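Textile Care, Unit 2: Water and cotton
Notes by Sigita Petrauskas

Cotton towels are sold by weight in grams per square meter. A light gym towel is near 400, a hotel bath towel is 600. The heavy one drinks more water but needs more time on the line.

Do not use softener. It leaves a film on the loops – the towel feels nice and dries you badly.

Dark pink and red dyes can bleed in the first washes. Wash them apart, in cool water. 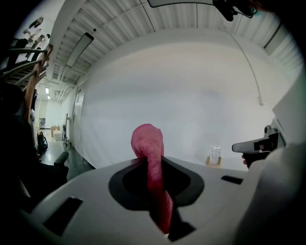
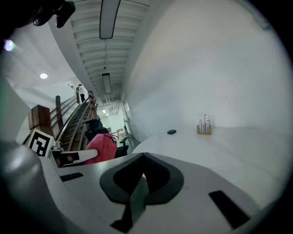
For the next class please read the Besnard chapter on hard water, until page 69. Bring one old towel from home, Marwan Matar will collect them at the door.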